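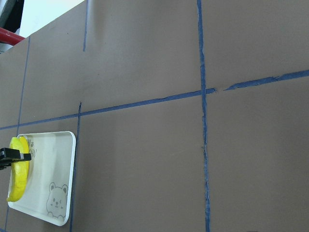 Mesa marcada com fita azul, banana no tabuleiro branco.

Acta da reunião do grupo de compras Csonka
Dezembro, sala de baixo. Início 18h15, previsto 18h.
Presentes: Setsuko Shimada (preside), Valtteri Kokkonen (acta), Katsuhiko Sasaki, Takeshi Hattori. Shigeru Hayashi chegou no ponto 2.

Ponto 1 - acta anterior
Aprovada com uma correcção: onde se lê "azeite a granel" deve ler-se "azeite em garrafão". Setsuko pede que as actas sigam por email na mesma semana. Valtteri diz que sim, com reservas.

Ponto 2 - fornecedor de citrinos
Soltus mantém o preço da laranja até ao fim do inverno, mas só com encomenda mínima de 10 caixas. Na última ficámos nas 8. Discussão longa. Takeshi acha que se chega lá se juntarmos a tangerina ao mesmo pedido, falta confirmar se a Soltus aceita somar. Katsuhiko contra: tangerina veio mole da outra vez, muita gente reclamou e ele é que atendeu o telefone. Shigeru propõe perguntar primeiro às famílias da rua de cima, que compram à parte e nunca foram convidadas.
Decidido: Takeshi liga à Soltus. Shigeru fala com a rua de cima. Se não se chegar ao mínimo, sai só limão este mês.

Ponto 3 - transporte
A Govden passa a cobrar a paragem extra. Ninguém gostou. Hipóteses: descarregar tudo na garagem da Setsuko e cada um vai buscar, ou manter a paragem e dividir. Setsuko oferece a garagem mas avisa que o portão fecha às 20h por causa da mãe. Katsuhiko pergunta pela rampa - há rampa, é íngreme, com carrinho de mão dá. Votação: cinco a favor da garagem. À experiência, dois meses, depois volta-se a falar.
Ficou por ver quem tem carrinho de mão com pneu em condições. O do Takeshi tem furo. 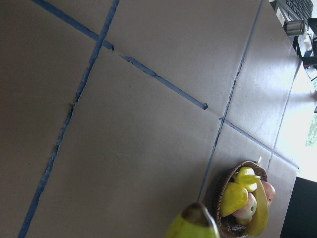 Outra vista da mesa e da fita azul, com a cesta de fruta.

Ponto 4 - atrasos nos pagamentos
Continuam. Setsuko leu a lista, não se transcreve aqui. Regra que já existia e não se cumpria: quem deve duas encomendas não entra na terceira. Passa a cumprir-se a partir de janeiro, sem excepções, excepto doença (Shigeru insistiu, aceite). Pagamento por transferência até à véspera da entrega. Dinheiro em envelope só com nome escrito por fora, houve um envelope sem nome e ainda está na gaveta. Quem reconhecer a letra diga.

Ponto 5 - pão
Roltton pode entregar pão de centeio e de mistura junto com o resto. Amostras provadas no intervalo. Centeio bom, mistura um pouco salgado na opinião de Valtteri, os outros discordam. Problema é o corte: vem inteiro e há quem queira fatiado. Katsuhiko vai perguntar se fatiam e quanto fica. Não se encomenda nada antes de haver resposta. Takeshi lembrou que o pão não aguenta de um dia para o outro na garagem, tem de ser levantado no proprio dia.
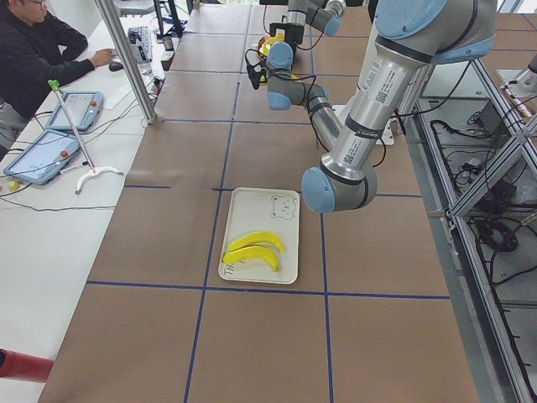

Ponto 6 - separação das encomendas. Último levantamento foi confuso, duas famílias trocaram de batatas e uma levou couves a mais, já devolvidas. Setsuko quer folha por família, presa no saco, letra grande. Takeshi diz que as folhas caem e que os miúdos, que vão muitas vezes buscar as coisas, nem as lêem. Sugestão da Shigeru, perdão, do Shigeru: um desenho por família em vez do número, coisa simples, só a traço, do género da cara de urso que está no tabuleiro branco. Um peixe, uma casa, o que cada um quiser. Katsuhiko pergunta quem desenha. Silêncio. Fica que cada família faz o seu e traz na próxima entrega, em cartão do tamanho de um postal. Quem não trouxer continua com número. Repetidos resolvem-se por ordem de chegada.

Ponto 7 - balança
A balança de pratos está a pesar para cima. Testada com pacote de arroz fechado, dá a mais. Arranjar ou comprar outra? Shigeru tem uma digital parada em casa, falta a pilha. Traz. A antiga fica encostada até alguém perceber daquilo. Diferenças da última encomenda não se acertam, são trocos.

Ponto 8 - outros assuntos
Chave da sala: só há uma cópia a circular, está com Takeshi. Fazer mais duas. Setsuko trata.
Frascos de mel: devolver lavados e sem rótulo, por favor. Vieram alguns colados uns aos outros.
Caixas vazias da Soltus são para devolver, não para lenha.
Katsuhiko quer discutir ovos. Não houve tempo, passa para a próxima e vai à cabeça da ordem de trabalhos.

Tarefas
Takeshi - Soltus, tangerina e mínimo; furo do carrinho.
Shigeru - rua de cima; balança e pilha.
Katsuhiko - Roltton, corte do pão.
Setsuko - chaves, avisar a Govden da garagem.
Valtteri - enviar isto.

Próxima reunião em janeiro, 18h, mesma sala, data a combinar por mensagem. Encerrada às 20h10, já com as luzes do corredor apagdas.

Valtteri Kokkonen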